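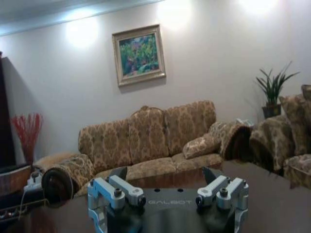
How high should a painting hang above a sofa with a tall scalloped back?

Measure from the highest point of the back cushions and leave a hand's width or a bit more. Ours is centered over the three-seater and nobody's head hits it.

montes_n
I'd go higher. With 2 inches you bump the picture every time you plump the cushions. I leave 12.

Emthorpe18
12 is too much in a low room. The painting floats and the sofa looks like it belongs to another wall. Ornate gold ones look heavy already, so keep it close.

montes_n
My ceiling isn't low. 12 stays.

P. Esteban
Does a gold frame go with tan and gold damask, or is that too much gold? My sofa has the matching armchair too.

Emthorpe18
It's fine if there's a cream mat inside. Something green in the painting helps, and a spiky plant in the corner behind the armchair.

mallcombe
I don't agree about the plant. Mine dropped leaves behind the chair and I had to drag it out to vacuum. Also watch the fringe on the pillows, it catches in the hose.

P. Esteban
I'll try 8 and keep the plant. Thanks.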